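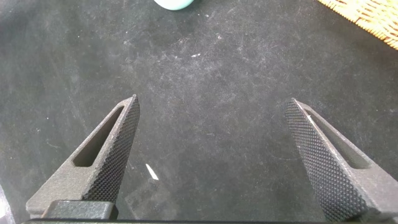

Notes, wrist view talk, Ruvstead workshop. 20 min slot, leave 4 for questions

Slide 1 - title
Say hi, thank Ilse Mühlbauer for the invite. Work is mine, Arne Teuber and Henrik Heitmann. Arne built the rig, Henrik did all the stats, ask him the hard ones.
Point at the fingers before moving on. Slot down the middle, diamond grip pattern on the inside faces. Black mat, scuffed. Basket top right, only a corner of it. Pale green thing up top, you only get the bottom of it. Remember that green thing, coming back to it.

Slide 2 - the question
When a wrist camera policy misses a grasp, is it the hand or the eyes?
Usual answer: more demos. Expensive. We wanted to know what the policy was leaning on first.

Slide 3 - method
635 demos, all teleop, one arm. Train once. Then at test time mask one part of the wrist view and change nothing else. Fingers masked, mat masked, top band masked. Same starts every time, same checkpoint.
Mask is flat gray. Somebody will ask about blurring instead. We tried it, same ordering, backup slide.
DON'T go into the architecture. Lost the room at Mastden doing that.

Slide 4 - trials
47 starts per mask. Say why so few: resets by hand, Arne's back.
Success = object in the basket, hand open, no human touch. Half credit is not a thing here.

Slide 5 - main result (slow down!!)
Masking the mat, hardly any drop. Expected.
Masking the fingers hurts, and mostly in the last bit of the approach. Reach looks fine, then closes early.
Masking the top band hurts nearly as much. Did not expect. That's the strip where the next object or the basket edge tends to sit when the hand is low. So the policy is using stuff that's half out of view to work out where it is. Back to the green thing: a rounded bottom edge is all the camera gets, and it still matters.

Slide 6 - the dust
Short one. Mat has lint and specks all over, little white sliver between the jaws in the opening picture. Ivana Medina asked in review if the policy keys on marks in the mat. Fair question. Swapped in a clean mat, reran all the starts, 2 fewer successes. We call that noise. Don't oversell it, one mat, one lab.

Slide 7 - what it does not show
One gripper. One camera angle. Masking is out of distribution by itself, so part of any drop is just the policy being suprised. Jörg Wegener's point, credit him, he's in the room I think.
No claim about overhead cameras. Henrik is strict on this

Slide 8 - what we'd do now
Check the crop before collecting more demos. We were trimming the top of the wrist view in the old Batista pipeline to save memory, and threw away teh useful part. 2 lines of code to put back.
Next: same masks on the Tostance arm, longer fingers. Have to redo the finger mask by hand.

Backup: blur version, per object table, failed starts
If running late skip 6, go strait to 7
Code link is on the last slide, leave it up during questions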